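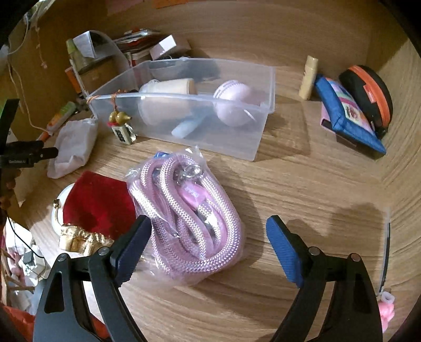
Betreff: Re: [Garidico-Verteiler] Zwischenergebnis Greifdaten, Rückfrage zur Auswertung

Sehr geehrte Kolleginnen und Kollegen,

die Arbeitsgruppe Handhabung in Rinow dankt für die Rückmeldung der Projektstelle Fleury. Wir nehmen zu den drei aufgeworfenen Punkten in der Reihenfolge der Anfrage Stellung.

Die Projektstelle Fleury schrieb am Freitag:

> Dem Zwischenbericht ist zu entnehmen, dass die Strategie mit
> 600 handgeführten Demonstrationen trainiert wurde. Für uns bleiben
> folgende Fragen offen:
> 1. Wurden Demonstrationen auf unaufgeräumten Tischen in gleicher
> Weise gewichtet wie solche mit freigestelltem Objekt?
> 2. Welche Eingangsdaten erhält das Netz neben dem Kamerabild?
> 3. Wie wird mit durchsichtigen Verpackungen verfahren? In unserem
> eigenen Datenbestand sind diese die häufigste Fehlerquelle.
> Wir bitten um Antwort über den Verteiler, damit die übrigen Partner
> Kenntnis erhalten.

Zu 1. Eine gesonderte Gewichtung findet nicht statt. Von den 600 Demonstrationen entfallen 200 auf Tische mit dichter Belegung, die übrigen auf Anordnungen mit wenigen Gegenständen. Das dem Schreiben vorangestellte Bild stammt aus der ersten Gruppe: Zwischen den geöffneten Backen liegt der Klarsichtbeutel mit dem geflochtenen Seil, dahinter steht ein durchscheinender Behälter ohne Deckel, an der Rückseite des Tisches stapeln sich Kartons und Druckschriften. Die Auswertung erfolgt für beide Gruppen getrennt. Ein gemeinsamer Mittelwert wird im Endbericht nicht ausgewiesen, weil er von der Zusammensetzung der Prüfmenge abhinge.

Zu 2. Das Netz erhält das Bild der am Greifer befestigten Kamera, die Öffnungsweite der Backen und die relative Lage des Werkzeugs gegenüber dem Beginn der Aufnahme. Das Bild wird durch den Encoder Skeltia in einen Merkmalsvektor der Länge 768 überführt. Der Encoder bleibt während des Trainings eingefroren. Eine Außenkamera ist nicht vorgesehen – die Übertragung auf andere Arbeitsplätze soll ohne erneute Kalibrierung möglich bleiben. Die Fingerauflagen sind links dunkelblau und rechts hellblau ausgeführt, so dass die Seiten auch in gespiegelten Bildern unterscheidbar sind. Auf die sonst übliche Spiegelung zur Datenvermehrung haben wir dennoch verzichtet.

Zu 3. Die Beobachtung der Projektstelle Fleury deckt sich mit unseren Ergebnissen. Bei durchsichtigen Beuteln richtet die Strategie den Greifpunkt überwiegend am Inhalt aus und berücksichtigt den Rand der Folie nur unzureichend. Bei kompakt aufgerolltem Inhalt bleibt dies meist folgenlos. Ist der Beutel deutlich größer als sein Inhalt, so wird die Folie häufig einseitig erfasst und der Gegenstand beim Anheben gedreht. Ein Versuch mit zusätzlich annotierten Beutelrändern hat in der Gruppe mit dichter Belegung eine Verbesserung erbracht, in der anderen Gruppe dagegen keine. Wir führen dies vorläufig darauf zurück, dass der Folienrand vor einer einheitlichen Tischfläche ohnehin kontrastarm abgebildet wird. Eine belastbare Aussage ist erst nach Abschluss der zweiten Prüfreihe möglich.

Für die zweite Prüfreihe bitten wir die Partner um Beachtung folgender Punkte:

- Die Aufnahme beginnt mit vollständig geöffneten Backen.
- Gegenstände auf dem Tisch werden zwischen zwei Demonstrationen nicht umgestellt, es sei denn, das Zielobjekt selbst wird gewechselt.
- Abgebrochene Griffe sind mitzuliefern und als solche zu kennzeichnen.

Die Aufteilung in Trainings- und Prüfmenge wird zentral in Rinow vorgenommen. Lieferungen, die bis Ende Juli im Projektverzeichnis Garidico abgelegt sind, können noch berücksichtigt werden. Rückfragen zum Ablageformat richten Sie bitte ebenfalls über den Verteiler an uns.

Mit freundlichen Grüßen

Arbeitsgruppe Handhabung
Standort Rinow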